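Glass bowls, one shelf, and a basket

Posted 12/20/19

The kitchen at Pluscombe has one open shelf for glassware, 70 cm wide and 33 cm deep. Since March it has held the prep bowls in two stacks, and both stacks have been a nuisance. Thick-walled glass is heavy for its volume, the bowls nest tightly, and a nested pair put away slightly damp will hold together well enough that you lift two when you wanted one.

I tried paper towel between them first. It works, but it sheds, and it has to be replaced every few weeks. Felt discs were better until one went through the dishwasher stuck to a base. Kwan-ho Peng suggested storing the bowls on edge in a basket, the way some people store pot lids. I was sceptical on the grounds that a bowl on edge wants to roll. In a basket it has nowhere to roll to.

The basket is cream wicker with a coiled rim and an open lattice wall. I weighed it with its full load of bowls at 1,518 g, which the shelf brackets handle without visible sag. The open weave matters more than I expected. Air gets in at the sides, and a bowl put away with a bit of water under the base has a fair chance of drying.

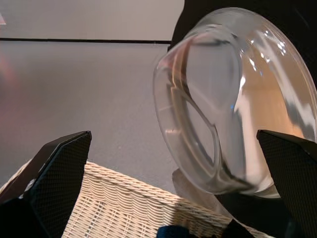

Does wicker scratch glass?

Plain wicker is much softer than glass and won't mark it in normal use. Grit caught in the weave can, so shake the basket out over the sink now and then, and go over the inside with a dry brush.

Loading order is largest bowl at the back, base facing left, then the next size leaning into it at the same angle. Tilt each bowl before lowering it so the rim clears the coil. If it goes in level it catches, and the basket slides. Two small squares of non-slip mat under the basket fixed the sliding. I cut them from the end of the Zelenák roll left over from the drawers.

Two limits so far. The basket takes more depth than a stack did, so the measuring jugs have moved to the cupboard by the stove. And the smallest bowl disappears behind the others, so it now lives on the counter with the salt.

Joscha Dreßler asked whether a wire basket would do the same job. It would drain better, but it would be glass against metal at every contact point, and noisy. I'm staying with wicker. Next is the baking tray cupboard, where the divider has come off its track again.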